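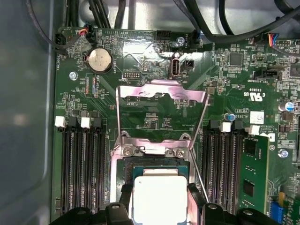 Why did the wool in bath 4 come out paler than the wool in bath 6?
The madder was the same, but bath 4 was made up with tap water and bath 6 with the hard water from the Pellau well. Madder wants calcium.

March, dye bench, 4 p.m.

Third round of madder on the Skorora yarn. All skeins scoured and alum mordanted together last week, left damp in the bag overnight. Roots ground in the small mill and soaked in cold water before heating. Bath 4 crept past 160 F while I was on the phone with Ikeda about the missing crate, so some of its brown tone is my fault and not the water. Bath 6 stayed under 150 F the whole time.

Total yarn this round 346 g. Weighed dry, before mordant.

Colors after rinsing: bath 4 a dull salmon, brownish at the ends where the skein ties were tight. Bath 6 a proper brick red, even all the way through. Müzeyyen wants the salmon kept for the Erari blanket border. Fine with me, there's enough of it.

Junpei tried chalk in a jar of the tap water bath and dropped in a scrap of the same wool. It came up redder than the skein did. He didn't write down how much chalk. Junpei, please write it down next time, on the jar if you have to. 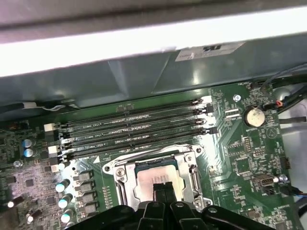

Skein ties need redoing before the next round. I used cotton string in tight figure eights and the dye couldn't get under it. Müzeyyen does hers loose, with a finger's width of slack. The white spots under my ties are the bare mordanted wool, nearly as pale as the little white label on the metal wall, the one with dark print and what looks like a UL mark. Those can be overdyed, but the line will show if the second bath is any weaker.

Next: tap water plus chalk, weighed this time, in a 500 ml jar with a small sample before I commit a whole skein. Keep the thermometer in. Reuse the bath 6 liquor for an exhaust bath tomorrow morning, probably a light peach. The strainer still has root bits in it and needs a brush.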